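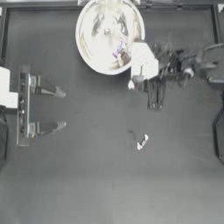 Can I build the Skedenance table without a workshop of my own?

A kitchen floor or a strong desk is enough for most of the assembly. You need one evening for the frame, another one for the wiring, and access to a drill press for the two mounting plates if you order them undrilled. Many of our customers do this last part in a shared workshop.

Skedenance table kit for two small arms
Husora – kits and parts for home automation builds
Item: Skedenance, full kit
Price: 1062 USD, without arms
In stock
Page last changed: May 28, 2020

About the kit

The Skedenance is a table-top frame with a work surface, made for people who build a small two-arm setup at home or in a shared workshop. The frame goes over the back edge and down both sides. The front stays open, so you can put your objects on the surface and take them away without reaching over a rail. The arms are not included. You bring your own, or you buy them from another shop, and the kit gives them a place to stand which does not move.

We started to make this frame for ourselves. Our first setup was two arms clamped on an old desk, and after each session the clamps had moved a little. The positions we had saved in the morning were wrong in the afternoon. With a fixed frame this problem became much smaller. It did not go away completely, and you will find more on this in the section about mounting.

What is in the box

Back rail and two side rails, black, cut and tapped
Corner brackets with screws
Work surface, dark gray, matte, in one piece
Two mounting plates (drilled or undrilled, please choose when you order)
Cable clips and a roll of fabric tape
Hex keys in the sizes you need
Printed assembly sheet, also available as a file

What is not in the box

Arms, grippers, power supplies, camera, computer, emergency stop button. We sell a stop button separately and we ask you to please use one, ours or any other.

Dimensions

Inside width between the side rails: 752 mm
Thickness of the work surface: 10 mm
Weight of the packed kit: please see the shipping table, it depends on the plates

The inside width is the measure that customers ask for most. Please compare it with the reach of your arms before you order. If your arms are very short they will not meet in the middle, and then you cannot hand over an object from one side to the other. If they are long, they will reach past the other side rail, and you must set a limit in your software. We can also cut the back rail shorter. It costs nothing extra if you tell us before shipping, but we can't take back a frame that was cut to your own measure.

Assembly

Put the work surface on the floor with the good side down, on the cardboard from the box. Lay the three rails around it. Fix the corner brackets by hand first and leave all the screws loose. Then turn everything over with a second person – it is not so heavy, but it bends if you lift it by one corner. Only when the frame stands on its final table should you tighten the screws. If you tighten them on the floor and your floor is not flat, the frame will keep the shape of your floor.

Check the corners with a square. A difference of one millimeter over the whole side is fine. With more than this, open the back corner again and push.

The surface needs no treatment. Clean it with a damp cloth and a little dish soap. Do not use alcohol, it leaves light areas on the matte finish. Scuffs from grippers will come with time. They don't disturb the work, though a camera looking from above can sometimes take a dark speck for an object. If your program finds something where you see nothing, wipe the surface first and look at your code after.

Mounting the arms

The mounting plates are slotted, so you can move an arm along the rail before you fix it. We recommend to begin with both arms at the same distance from the back rail. Later you will maybe want to move one of them, and for this reason we engraved a scale on the inside of each plate.

Use the washers. The first series of the kit came without them, and the plates worked themselves loose after some weeks. This was our mistake and we have sent washers to everybody who wrote to us. If you have a first series kit and did not receive them, please write, we still have a bag full.

After mounting, run the arms slowly for ten minutes and tighten the plates one more time. Save your home position only after this second tightening.

Cables

Leave a generous loop at the shoulder of each arm. A cable which is exactly long enough in the rest position will be too short when the arm turns to the other side. Fix the loop with one clip only, at the back, and let the rest hang free. Please keep the loops behind the arms and never between them.

First exercises on the table

For the first exercises we suggest sorting or collecting small objects into one container. It is simple to set up and simple to repeat, and you see quickly which part of your build is weak. A container with a wide rim forgives a bad release. Put it near the back rail, where neither arm has to cross over it to reach the objects.
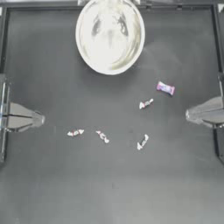 The choice of objects decides if your first week is pleasant or not. Begin with soft blocks or corks, and change to something from the kitchen when this works without thinking. We like wrapped candies for the second step. The twist-wrapped ones have their ends turned in different directions, and so the gripper must approach each of them with a different angle, while the flat purple bar asks for a low and precise approach from the side. Having all of them in the band between the two fingers, with the front half of the table free, is also a good starting layout for you at home. Your hand can come in from the front to put a candy back when both arms are stopped.

A glossy white bowl can be difficult for a camera. The inside reflects the lamp and becomes too bright, and a small object in there may get lost for the program. If you have this problem, move your lamp to the side or hang a sheet of baking paper in front of it. Lowering the exposure in the camera settings is the cheaper way, but then the dark fingers are hard to see on the dark surface. You have to try out what is better in your room.

Fingers

The kit works with every gripper that fits between the rails, and we don't prescribe any shape of finger. For wrapped candy and other light things, a narrow tip is easier than a wide one. It goes between two objects without pushing them away. For cups or boxes take a wide pad. Changing fingers means also changing the tool length in your software. We forget this regularly ourselves, and there are two round marks in our own work surface to prove it.

Safety

Small arms can still pinch. Keep the stop button on the open side of the table, where your hand is. Children and cats should be in another room while the arms have power. If you work in a shared space, put a sign on the table when a program is running, and cut the power before you go for coffee.

What customers asked us

Many people want to know if the frame can hang on a wall. It cannot, the brackets are not made for this load.

Some want a lighter surface. We tried white, and it was nice for the eye but it made too much glare in the camera, so for now we offer only the dark gray.

A shared workshop in Irnmont asked for a folding version, to free the table for other members in the evening. We have built two samples, and the hinge has more play than we would like. If we find a better hinge, it will come in September. We will write it on this page and not before.

Spare parts and options

Work surface, single
Side rail, left or right
Mounting plate, drilled or undrilled
Bag of washers (free for first series kits)
Stop button with cable
Grigć plates are listed under their correct name, Grgić, after the hole pattern they follow. Please check your arm's base against the drawing before you choose them.

Shipping and returns

We pack the kit in one flat box. The corners of the box are often damaged on the way, and this is normally no problem as the rails are protected inside. If a rail is scratched on the outside only, tell us and we will refund a part of the price. If it is bent, don't try to straighten it. Send us a message and we will ship you a new one.

You can return the kit unassembled in its box. A kit that has been assembled we take back only if something is wrong with it. For all questions use the contact form, in English or German. We answer in the evening.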